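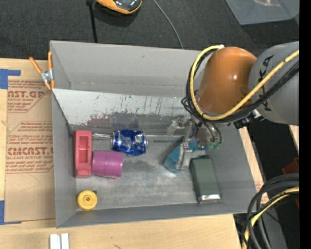 Filed under: API & Integrations > Bulk import > Unsolved

**rowlock_dev**
Bulk import through the Trondard REST API drops contacts and I can't find the cause. We send batches of 2,000 records from a nightly job. The response is 200, the job status goes to "completed", and then the list shows 1,505 new contacts. No error array in the response body. Same file, same result, three runs in a row.

Encoding is fine, I checked the bytes. No duplicates on email in the source file. Client is Cledis, current version, default settings.

**mhk**
Does the count come from the list view or from the count endpoint? The list view is cached and lags after large imports.

**rowlock_dev**
Both. List view and GET /contacts/count return the same number, also the next morning.

**tabstop**
Batch limit is 1,000 per call. Anything over that gets cut. Split your batches.

**mhk**
If it cut at 1,000 he would have 1,000 contacts. He has more than that. Also, an oversized batch returns 413 on our account, it doesn't truncate.

**tabstop**
413 is only on the v2 endpoint. On v1 it truncates silently, we had this in production. Cledis still defaults to v1 unless you set the version header yourself.

**rowlock_dev**
Header is set to v2. I just looked at the Cledis debug log and it already splits the input into two calls of 1,000, so the limit is handled on the client side. Both calls return 200.

**quillfeather**
Look at the external ID column. If external_id is present, the import matches on that before it matches on email. Two rows with different emails and the same external_id become one contact, and the last row wins. It counts as an update, and updates don't go in the error array.

**rowlock_dev**
external_id comes out of our Elengate export and is supposed to be unique. Running a check on it now.

**rowlock_dev**
It isn't unique. The export pads the ID to a fixed width and the field mapping trims it to 19 characters. The part that distinguishes the records is at the end for the newer customers. 495 rows share an ID with an earlier row. That accounts for the full difference.

**quillfeather**
Then widen the field or drop the padding before upload. Don't reuse the trimmed values, you will have to reimport those contacts with clean IDs. Delete the merged ones first or you'll get email conflicts.

**tabstop**
I would leave external_id out completely and match on email. Fewer moving parts.

**quillfeather**
That breaks as soon as a contact changes their address. You get a second contact, and the unsubscribe flag stays on the old one. I wouldn't do that with a mailing list.

**tabstop**
Only if the source system lets them change it. Ours doesn't.

**mhk**
Separate point: the API should report the number of updates and inserts separately. The old Schumacher connector did this and we would catch this kind of thing on the first run.

**rowlock_dev**
You can get it with ?report=full, just tried. It returns "inserted" and "updated" per call. Off by default. Cledis has no option for it, so I had to add the parameter to the base URL by hand.

Padding is removed in the export now. Test import of the same file into an empty list gives 2,000 inserted, 0 updated. Will do the cleanup on the live list tonight after the 11 p.m. send has gone out.

**mhk**
Check the double opt-in setting before you reimport. If it's on, everyone you deleted gets a confirmation mail again.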